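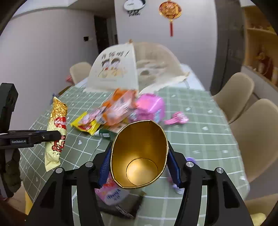 纸杯难倒规划器,Vevov 新版抓取软件学会“松手重来”

2020年2月20日

做机械臂软件的人大多有一份不愿对外公布的清单,上面写着自己的系统拿不起来的东西。Vevov 这周把清单公布了,排在第一位的是纸杯。

这家做操作控制软件的小公司发布了抓取规划工具 Wilano 的新版本,更新说明写了整整十一页,其中四页在讲纸杯,半页讲界面配色,剩下的讲杯子以外的世界。按照项目负责人伊亚拉·雷塔马尔(Iara Retamal)的说法,篇幅分配大体反映了团队过去大半年的心情。

旧版 Wilano 的毛病,用过的人都熟悉。规划器先从深度图里估出物体外形,选好两个接触点,算一条路径,然后义无反顾地执行到底。对付木块和罐头,这套办法相当体面。对付纸杯,它会以同样的自信把杯子捏成一张名片,并在日志里写下“抓取成功”。从判定逻辑上看,这条日志没有错:手指之间确实夹着东西,夹得还很牢。

新版改动最大的地方就在判定。闭合动作不再是一条指令,而是一个每秒运行200次的循环:读手指开度,读电机电流,再和预期的变形曲线比一比。开度还在缩小而电流没有相应上升,系统就认为对方正在让步,立刻停下,退回一小段,换个高度再试。团队内部把这个动作叫“道歉”,代码里的函数名也是这么起的,评审时有人提议改成正经一点的名字,提议至今挂着。

感知部分也动了刀。敞口容器一向是深度相机的伤心地,内壁一反光,点云就开始即兴创作。雷塔马尔说,旧版遇到内壁发亮的杯子,会把杯底估到桌面以下,规划器于是很认真地准备把手指插进桌子。新版放弃了从杯口里面取信息,只拟合外壁和杯沿,把里面那团数据整个扔掉。“我们花了三个月想办法修好那些点,”她说,“后来花了一个下午把它们删了。删掉以后效果更好,这件事我在周会上讲得很小声。”

训练用的数据来自手持夹爪的人工示范。Wilano 这次一共用了1,450段,由人拿着夹爪在普通的桌面上完成抓、抬、倾斜、放下几个动作,软件从中学习接近角度和闭合的节奏。实验室里那种只摆一个杯子的白桌子,在这批数据里占的比例很低。团队认为,杂物多一点,规划器才不会养成坏习惯,比如把离得最近的包装袋当成杯子的一部分,然后连袋带杯一并端走。

示范数据也带来了新的麻烦:人太会偷懒。负责数据工具的西格伦·巴克(Sigrun Bakke)在回放时发现,不少示范者会先用指尖把杯子轻轻拨正再夹,整个过程不到一秒,本人往往毫无察觉。模型倒是察觉了,而且学得很用功。有一阵子,Wilano 在碰到任何物体之前都要先推它一下,包括那些推一下就会滚走的。巴克为此写了一个叫 Fu 的标注小工具,专门把接触之前的多余触碰挑出来,由人决定留还是删。

“拨正其实是个好策略,”巴克说,“问题是它对网球也用。”

最后的处理办法是折中:拨正动作保留下来,单独作为一种可调用的技能,只有当物体被判断为底部平整时才允许使用。至于什么叫“底部平整”,配置文件里有一个阈值,旁边的注释写着“先这样”。

合作方 Nalanska 提前拿到了测试版,用在自家的小件分拣台上。他们给出的反馈有21条,多数是好话,也有几条读起来像邻里投诉。其中一条说,系统在连续三次“道歉”之后会停下来等待人工确认,而确认窗口弹在主界面的后面,操作员对着一条静止的机械臂站了很久,双方都很有礼貌。Vevov 已经把窗口挪到了前面。

另一条反馈关于速度。加入闭环以后,单次抓取比旧版慢了,遇到软的东西还要再慢一点。Nalanska 希望有个开关,能在处理硬物时恢复老办法。开关已经做进新版,默认关闭,打开时会弹出一句提示,问用户是否确定现场没有纸杯。雷塔马尔表示这句提示是认真的。

规划部分的改动相对低调。新版在选抓取点时会顺便考虑下一步要干什么:如果任务是倒东西,就避开杯沿;如果只是挪个位置,就挑最省事的那一侧。旧版不管这些,抓起来再说,于是经常出现手指正好挡在倾倒方向上的局面,只能放下重抓。放下重抓本身也需要规划,规划又会选中同一个位置。论坛上有用户贴过一段录屏,机械臂把同一个杯子拿起放下,跑了一整个午休。那段录屏现在是 Vevov 的回归测试之一。

仿真环境也跟着更新,终于有了会变形的杯子。此前仿真里的纸杯和搪瓷缸用的是同一套刚体参数,只是贴图不同,难怪每次仿真成绩都很漂亮。新模型把杯壁分成若干环,每一环可以独立凹陷,计算量上去不少,团队建议笔记本用户调低环数,或者去泡杯茶。

老用户升级时有一处要当心:配置文件的格式变了,夹持力不再填一个固定值,改为填上限和上升速度。直接沿用旧文件,程序不会报错,只会默默把上限当成零,然后做出一个极其温柔、什么也拿不起来的抓取动作。迁移脚本随安装包附带,放在工具目录下,运行前请先备份。巴克补充说,备份这一句是应她本人的要求加上的。

下一个版本计划在6月推出,重点是透明容器。雷塔马尔拒绝透露目前的进展,只说塑料杯在深度图里的样子“很安静”。清单上排在第二位的是装了半杯水的纸杯,第三位是叠在一起的两个纸杯。第四位写的是“袜子”,没有说明,后面跟着一个已经关闭又重新打开的问题编号。

新版 Wilano 即日起向现有用户开放下载,标注工具 Fu 随包提供,暂时只有命令行界面,帮助文档写到第二节。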